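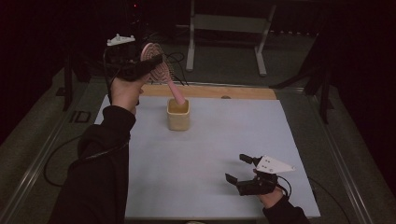
Measure 21 is the last thing on the back of the Curnance County ballot, and I've had more email about it than about every race on the front put together. If you've only seen the yard signs, it's the one that would do away with party primaries for county offices and put everybody on a single spring ballot, with the top two going on to the fall. Simple enough on a sign! Then you read the full text and it's a rat's nest, and I mean the kind you'd want to go at with a brush like that pink one, with the oval cushion and all those rows of dark bristles, starting from the ends and working up. So I'm going to start from the ends too, meaning what actually changes for you and me on election day, and get to the legal stuff further down.

First, the ballot itself. Right now, if you want a say in who runs for county commission, you ask for one party's ballot in the spring and you're stuck with it. Pick the Republican ballot and you have no vote in the Democratic contest for clerk, even if the clerk's race is the only one you care about. If you're registered with neither (and I was for years), you get the judges, the library levy, and a sticker. Under Measure 21 we'd all get the same sheet. Candidates could still list a party next to their name, or leave it blank, and you could vote for a Democrat for clerk and a Republican for treasurer and a blank for commission if that's how your week is going.

I like that part. I'll say so up front so you can weigh the rest of what I write accordingly. We've had commission seats out in Arano decided in a spring primary by a handful of the faithful, with the fall election a formality because the other party hadn't put anybody up. Last time the Arano primary was settled by 132 votes, and that winner then sat through a fall campaign with no opponent and, as far as I could tell, no campaign. I went looking for a forum to attend that October and there wasn't one. I ended up at a chili supper instead, which was very good, but I did not learn anything about drainage policy.

Now for what I don't like, or at least what makes me chew my pen. Top two sounds fair until you've got seven people running. Say five of them lean one way and split those votes into crumbs, and two of them lean the other way and don't. You could end up with a fall ballot where the bigger side of the county has no one to vote for. Folks in favor of the measure tell me this hardly ever happens, and they may be right, but they tell me in the voice my brother-in-law uses about his truck. I'd feel better if the measure had some kind of answer for it, like letting the top four through, or ranking them. It doesn't.

The minor parties are mad too, and I can't blame them. Today a Libertarian or a Green who gathers the signatures gets a line on the fall ballot, period. After Measure 21 they'd have to finish first or second in the spring to be seen in the fall at all. The signature requirement would go up as well, from 500 to 600, for everyone. It isn't a huge jump, but if you've ever stood outside the Tosilgate hardware store with a clipboard in a March wind, you know that the last hundred take as long as all the others. (I have. My nose still remembers.)

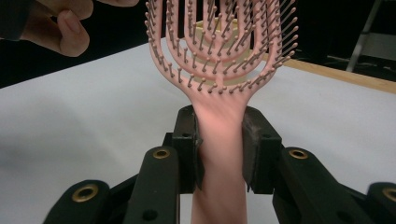
The drafting is where I really got stuck, and I read the thing three times, once out loud to the dog. Section two sets up the new primary, section three changes how vacancies get filled, section four moves a filing deadline, and each one loops back through section one, where the definitions live. It's built a lot like the pink vented brush up there, one oval inside another, the whole business joined to a spine down the middle, and plenty of open space in between that you can see straight through. On a brush the open space is a feature. In a county charter I'm less keen on it. Who breaks a tie for second place? I can't find it. What happens if one of the top two drops out over the summer? There's a sentence about "a suitable replacement under existing procedure," and the existing procedure is a party picking somebody, which is the very thing the measure is supposed to end.

I put both of those questions to the yes campaign at their open house on Melnychuk Street, and to be fair to them they didn't dodge. The answer was that the commission can pass an ordinance to fill in the details once the charter is changed, and that they expect it to happen in December, before anyone starts filing for next spring. Fine, but think about who'd be writing it. It'd be the same sitting commissioners who came up through the old primaries and will be running in the new one. I'm not accusing anyone of anything. I just wouldn't let my kids write the rules for the cookie jar either, and I love my kids.

The no campaign, meanwhile, has mailed me four cards, all glossy, and not one mentions ties or vacancies. They say Measure 21 would let "outsiders" choose your party's nominee. That's a real argument, and I don't want to wave it off. A party is a club, sort of, and people who go to the meetings and stuff the envelopes have some reason to be sore when a stranger walks in and picks their candidate. But the county pays for the primary out of everybody's taxes, the strangers' included. If a party wants to choose its nominee in private it could rent the Grange and hold a caucus, and I'd bring a pie. The cards also hint that the machines can't handle the new ballot. The clerk's office told the commission in open session that they can, so I'd set that one aside.

A couple of you asked about money. There would be a little saved on printing, because the county would stop making a separate primary ballot for each party, and a little spent on voter education in the first year. Neither side has given me a number I'd care to repeat to you. My guess is it comes out close to a wash and that anybody voting either way over the cost is voting over lunch money.

So where am I? Leaning yes, with my teeth gritted, which is where I was on the charter rewrite we did before this one, and I've only regretted parts of that. I keep coming back to Arano and that empty October. I'd rather fix a clumsy system in which people can vote than keep a tidy one where a lot of them can't, but I want the tie rule in writing and I plan to be a pest about it. If you're leaning no over the drafting, I get it, and I won't try to arm-wrestle you at the post office.

Some housekeeping. There's a forum on the measure at the Tosilgate library on Wednesday, October 16, 2024, doors at half past six, both campaigns on the stage and questions taken on cards. Park behind the building, the front lot is torn up again. The full text is at the clerk's counter and at both library branches, and it runs to nearly 21 pages if you count the struck-out parts, so bring your glasses. Sample ballots are out as well - check the back, because the measure isn't on the front and I've already heard from one reader who was sure hers had been left off.

If you go to the forum and I'm stuck at the far end of the row, would somebody please ask the vacancy question? I'll be putting in a card of my own on ties. And if you've worked elections in a place that does top two already, write to me at the usual address and tell me what your first spring looked like. I'll run a few of the replies next week, along with the Arano levy numbers I promised and forgot.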